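How a Robot Learns to Pick Things Up
A kit you hold in your hand, explained for readers 9 and up

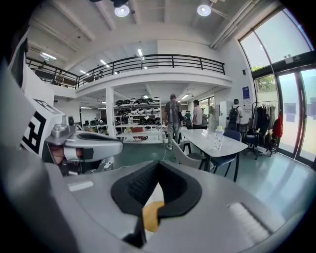 What is a hand-held gripper for?
It is for showing a robot how to do a job. A person holds the gripper and does the job with it, and a computer saves what happened so that a robot can practice the same thing later.

A company called Istach makes a kit of this kind for schools and clubs. It is called the Stenik. We borrowed one and tried it out with a group of kids. This page tells you how it works and what we thought of it.

Why robots find picking things up so hard

Think about picking up a grape. You don't squeeze it the way you would squeeze a tennis ball. If it starts to slip, your fingers close a little more, and you don't even have to think about it.

A robot does not know any of this when it is switched on for the first time. Somebody has to give it the information. One way is to write a list of instructions in computer code: move forward, go down, close the fingers, go up. This works well in a factory where the same part arrives in the same place every time. It does not work well in a kitchen, where the cup is next to the sink one day and behind the cereal box the next.

Another way is to give the robot many examples. The computer looks for patterns in the examples, such as "when the cup is on the left, the hand goes left." This is called learning from demonstration. A demonstration is when you show someone how to do something.

What a gripper is

A gripper is a robot's hand. Most grippers are much simpler than yours. You have four fingers and a thumb. Many grippers have only two fingers, and the two fingers open and close like kitchen tongs.

The part that touches things is often covered with rubber. Rubber grips better than bare metal, in the same way that sneakers grip a gym floor better than socks do. Some rubber pads have small ridges on them, and some have a notch, which is a dip cut into the pad. A round object like a pen or a bottle can settle into a notch and is less likely to roll away.

A camera rides on the gripper too. It moves wherever the gripper moves, so it records the job from close to where the hand is working.

What are the black-and-white squares?

If you look at pictures of robot labs, you will often see square patterns printed in black and white. They look a bit like the codes you scan with a phone. They are called markers. A computer can find a marker in a video very easily. From the size and slant of the square, it can work out how far away the marker is and which way it is facing. That helps it keep track of where the camera is.

What you do with the kit

The Stenik is made for two people working together. One person holds the gripper and the other looks after the laptop. Then you swap.

First, choose a job. The booklet suggests starting with something small, like moving a sponge from a table into a bowl. Put the sponge down, press the record button, pick the sponge up with the gripper, drop it in the bowl and press the button again. This is one demonstration.

Now do it again with the sponge in a different spot. And again. The booklet asks for 140 demonstrations before you train the computer. That sounds like a lot, and it is. Our group split them over two afternoons, and some kids got bored on the first one. Music helped.

Go slowly. If you swing the gripper around fast, the video gets blurry and the computer can't use it. Keep your other hand out of the way too, or the computer may think your hand is part of the job.

When you have enough, you send the recordings to the computer program and let it train. Training is when the program goes through all the examples over and over, looking for the patterns. Ours ran overnight. After that, the program can be loaded onto the small robot arm that comes in the bigger version of the kit.

Questions we asked the maker

Kgomotso Shabalala works on the Stenik at Istach. We sent her some questions from our group.

Can you teach it two jobs at once?
"You can, but start with one. If you mix the recordings together without naming them, the program won't know which job you want."

What if I make a mistake in a recording?
"Delete it if you dropped the object and gave up. Keep it if you fumbled and then got it. The robot will fumble too, and it helps if it has seen a person recover."

Does it have to be a quiet, tidy room?
"No. People can walk about behind you and there can be furniture. Good light matters more. Ask people before you record near them, because the camera may pick them up."

What is the hardest thing anyone has tried?
"Folding a sock. The school in Uvitz is still working on it."

What our group thought

Most of the kids could use the gripper after a few tries. Smaller hands got tired, and the trigger is stiff. Ihor Koval, who runs the club, wrapped the handle in tape to make it less slippery.

The booklet is clear up to the part about training, and then it gets harder. You will want an adult for that page. The pictures in it are too small.

The robot arm learned the sponge job. It missed when we moved the bowl to the far end of the table, where we had not put it in any of our recordings. We added more recordings with the bowl there and trained it again, and it got better but still missed now and then.

Words to know

Gripper: a robot's hand.
Demonstration: one example of a job, done by a person and recorded.
Marker: a printed pattern that a computer can find easily in a video.
Training: when a computer program looks for patterns in many examples.

Where to find one

The kit can be borrowed from the library in Dmytriv for two weeks at a time. You need an adult's library card. The bigger version with the robot arm has a waiting list until August.

Page last checked Fri 4 June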